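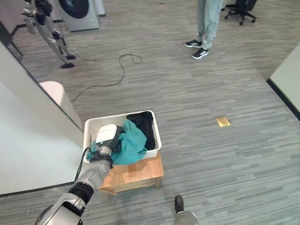 The usual way to compare two robot hands is to count what each can pick up. You lay out a set of objects, run each hand over them, and publish a percentage. I have done this for long enough to have doubts about it, and the last comparison I worked on has turned those doubts into an opinion, which I set out below.

The percentage measures the hand, the arm, the camera, the controller and the operator together, and then gives all the credit to the hand. In August we ran the Drovard and the Vudach on the same household tasks, with cloth making up most of the work. The Drovard scored 79 per cent on first attempts. When we went back through the failures, most had nothing to do with fingers. The wrist had reached the end of its travel, or the depth estimate on a dark fabric had gone wrong and the fingers closed in the air. A better hand would have failed in the same places.

Cloth is a good test because it doesn't forgive this sort of confusion. A rigid block has an edge and a centre, and a poor approach can be rescued by closing harder. A heap of fabric has neither. The useful questions are how far the fingertips go into the heap before they close, how much comes up with them, and whether the second item in the basket comes up too. A scoring sheet with one box for "lifted" records none of that. Lifting two garments when asked for one was marked as a success on our sheet for the whole of the first round, and I was the person who wrote the sheet.

My first complaint, then, is that we score events when we should be scoring margins. Take the same grasp and move the start pose by 4 mm. Does it still work? If it does, the hand has some tolerance and you can build on it. If it does not, the earlier success was luck. We tried this with the Vudach late in the programme and its ranking on folded items changed completely, although its headline figure hardly moved. 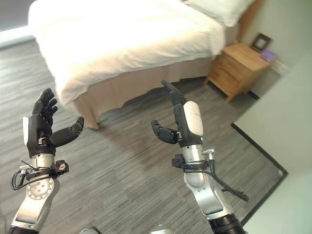 The second complaint concerns hands with five fingers. I am not against them. Homes are full of things made to be held by people, and a hand of the same general form has fewer arguments to win with a drawer handle or the corner of a duvet. What I object to is the habit of testing such a hand one at a time, with the other arm parked. Most domestic cloth work needs two hands. One holds and the other moves, and they swap. Tested singly, a hand with a strong pinch and poor release looks excellent. Tested as a pair, it is a nuisance, and every handover takes twice as long as it should while one hand tries to let go.

Release is hardly ever reported. I went through the data sheets for everything we had shortlisted and found closing force, closing speed and payload on all of them. Release time was given on 2. Neither said what was being released, or from what force. Fabric catches on any small step or gap in a finger, and a thumb that opens in the wrong order will drag the cloth back towards the palm. You find this in the first hour of real use and in none of the brochures.

Josué Moura, who wrote the controller we used, disagrees with me on a good deal of this. His view is that release is a software matter, and that any hand with independent fingers can be taught to let go cleanly. He showed me a modified opening sequence for the Drovard that cut the snagging a great deal. I accept the result. I would only point out that it took him 7 working days, for one hand and one weight of fabric, and that this cost appears nowhere in the comparison. If two hands reach the same score and one of them needed a week of somebody's tuning to get there, they are not equal, and the table should say so. 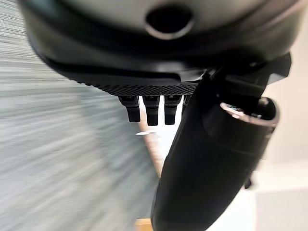 The third complaint is about where we put the cameras. A head camera gives a sensible view of the room and a poor one of the grasp, as the hand covers the thing it is about to hold. A wrist camera is the standard answer. It brings its own trouble. Much of the image is taken up by the hand itself, the near parts are out of focus, and during a fast reach the background is smeared to the point where a tracker has nothing to hold on to. We had written our approach code on the Rezende controller as though both views were equally good at all times. They are not. The head view is worth most early in the reach and the wrist view is worth most in the last slow part of it, and the weighting between them should change along the way.

This matters to anybody choosing a hand, although it is filed under perception. A bulky housing costs image area. A finger that sweeps across the view as it closes costs more, and does so at the moment when the view is needed. I have never seen a maker publish the fraction of a wrist image that its own product hides, at fully open and at half closed. It would take an afternoon to measure. I would give it more weight than payload, which for laundry is irrelevant in any hand strong enough to hold itself up.

Cable routing belongs in the same paragraph. A cable that loops out from a wrist is harmless on a bench. Near soft goods and furniture it is something else to catch, and the planner does not know it exists unless someone has told it. We added a crude keep-out volume for ours and lost a little reach. The reported reach for the arm remained, of course, the figure without cables.

There is a fair reply to all this, which is that simple scores let people compare results between labs, and that my preferred measures would need more time than most groups have. The Griltard protocol was short for that reason and I used it gladly for years. But its object list is rigid throughout, it uses one arm, and it stops the clock at the lift. Groups choose hands for cloth work on the strength of it. I would sooner see half as many objects, with a perturbed start, a handover and a timed release on each.

As for which hand we kept: the Vudach, for folded items and handovers, with the Drovard fingertips on order to see whether they can be made to fit. The mounting pattern is different and the adaptor adds length at the wrist, so the occlusion figures will have to be taken again.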